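Wrist camera only: does the Stodari result hold up, or did we all just want it to?
Forum: Manipulation and Learning > Methods

gravelcart
Posted in October, 11:40 pm

I've read the Stodari write-up twice now and I'd like somebody to talk me out of my mood. The claim, for those who skipped it: drop the fixed overhead camera, train on the wrist view alone, and the policy does better in rooms it hasn't seen. 2,178 demonstrations, all tabletop pick and place, two training rooms and one held-out room.

The explanation they give is that the overhead camera lets the policy memorize the room. Take it away and the thing has to look at what it's about to grab. Fine, I like that story. I've told it at parties, which may be why I'm not invited to many.

My trouble is with "the wrist view doesn't see the room." It sees plenty of room.
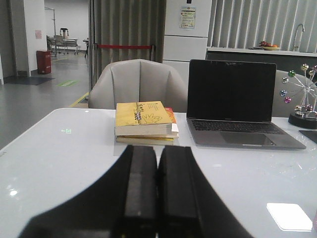
At the start of an episode the arm is up and tilted forward, and the camera takes in chairs, blinds, a fridge, whatever lives behind the table. If a network wants to cheat, the first second of every demo is an open-book test. So I don't see how "no overhead camera" turns into "no memorizing." They may have swapped one room-shaped cheat sheet for another that happens to wobble.

Has anyone run this with the opening frames thrown out?

tosh_k
12:15 am

Kenna Tosh here, third name on the write-up, so take everything I say with the usual bucket of salt.

We did look at the opening frames. Blurring the upper part of the view until the gripper drops below a set height cost us very little in the training rooms and helped a bit in the held-out one. It's in the appendix, where good results go to be ignored. I would have put it up front. I was outvoted.

The part of the episode that decides success is the last stretch, and there the view is mostly tabletop.

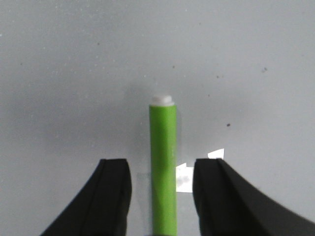 At that range the policy gets the object, the two fingers and whatever litter is lying nearby, and it has to get the centering right from that. We scored the final approach separately and most of the gain over the two-camera baseline sits there. The early reaching motion was close to a wash.

So I'd put it this way: the wrist camera can cheat early on, but cheating early doesn't buy it much.

nerden_refugee
12:31 am

"Doesn't buy it much" is carrying a sofa up the stairs by itself in that sentence.

I spent two years at Nerden on nearly this problem. Our wrist-only policies looked great as long as the target was in view at the start. Turn the arm so the object was off to one side and the thing would hover like a man who has walked into the kitchen and forgotten why. The overhead camera fixed that in an afternoon. What were your start poses?

tosh_k
12:44 am

Randomized, but within a cone. The target is in view at the start in nearly all of them. Yes, that's a limit, and yes, it's written down as one. See above re: appendix.

nerden_refugee
12:47 am

Then the title should be "Wrist-only works when you're already looking at the thing." I'd still read it. I'd just be less excited at breakfast.

uvetti_fan
7:05 am

I think you're being hard on them. We reran the recipe on a Uvetti arm with 1,000 demos of our own, pens and small boxes, and saw the same direction of effect. Smaller gap, but there. We didn't blur anything and we didn't tune anything, mainly out of laziness.

The thing that surprised me was scraps. Bits of paper next to the target bothered the two-camera policy a lot more than the wrist-only one. I'd have bet money the other way: the scraps look enormous from up close.

gravelcart
7:52 am

How many evaluation trials? And was it the same person resetting the table each time? I ask because I've watched myself put the pen back a little more kindly when it's the method I like.

uvetti_fan
8:10 am

Fewer than I'd want to say on a public forum. Same person, me, and I was rooting for it. Point taken.

E. Reinholz
9:26 am

A dull comment on statistics, as is my habit.

Two training rooms and one held-out room give you a sample of one new room. It doesn't matter how many demonstrations were recorded inside them. You could have 3,000 and you'd still have one new room. The error bars in the main figure are taken over trials, so they tell me how steady the policy is in that particular room. They don't tell me what happens in the next one.

I would trade half of the data for five more rooms, even ugly ones. The Matheson group did this with drawer opening and their effect shrank by more than I think they enjoyed.

Edeltraud Reinholz

tosh_k
9:40 am

No argument from me on the error bars. Rooms are the expensive part – the arm moves easily enough, but people get attached to their tables. We have two more lined up and I'd like to post per-room numbers this time instead of one average.

nerden_refugee
9:58 am

Put a few start poses outside the cone while you're there and I'll take back the sofa remark.

tosh_k
10:03 am

Deal. Half of them outside, target not visible at the start, no overhead. I expect it to be ugly.

gravelcart
10:20 am

My mood is somewhat improved. I still want the ablation where the top of the view is blurred during training AND the start pose is outside the cone, because I suspect that's where the background was quietly helping it work out which way to turn. If it falls apart there, then the room was doing a job all along and we should say so.

Also, please move that appendix table into the main text. I read the thing twice and missed it twice.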